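Pakeo: software gallery

Pakeo is the control and planning stack Bonutex builds for mobile arms that work in furnished homes. It takes camera input, keeps a map of surfaces and loose items, and sends arm targets to the motion layer. The current test set holds 2,444 logged runs, 773 of them in bedrooms. Bedrooms are where the planner has the most trouble. Cloth moves when touched, and its edges are hard to place in depth.

Floor level, wrist view. Patterned fabric hangs over a parquet floor, with a dark strip of shadow under the hem. The perception module labels the hem as a soft boundary, so the planner may brush it at low speed.

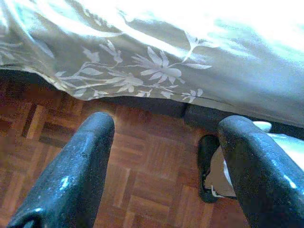
Does the planner need a full map of the room before it starts?
It needs only the area within reach of the arm. The rest is filled in as the base moves, and any cell not yet seen is treated as occupied.

Shadow is handled in a separate pass. Stimedar, our depth filter, drops readings with low confidence and marks the gap as unknown. We moved this step ahead of segmentation in April, and 475 runs have been replayed with the new order.

Bed level, wider view. A red pillow is propped against a gray quilted panel, next to a crumpled pink blanket with cartoon prints. Printed faces and bears can be picked up as separate objects, so Sandu, the labeling tool, merges any region that has no depth step at its border.
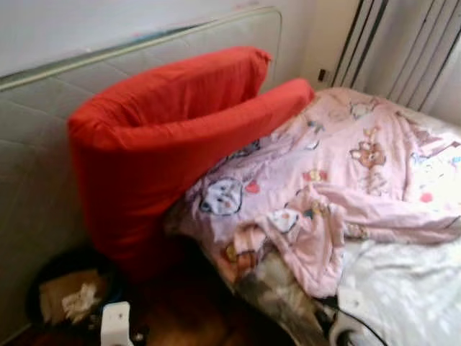 Replay and tooling

Each log can be replayed at up to 5 times normal speed. The viewer shows camera input, the object map and the planned path on one timeline. Settings changed during replay are saved as a new branch and do not alter the original log.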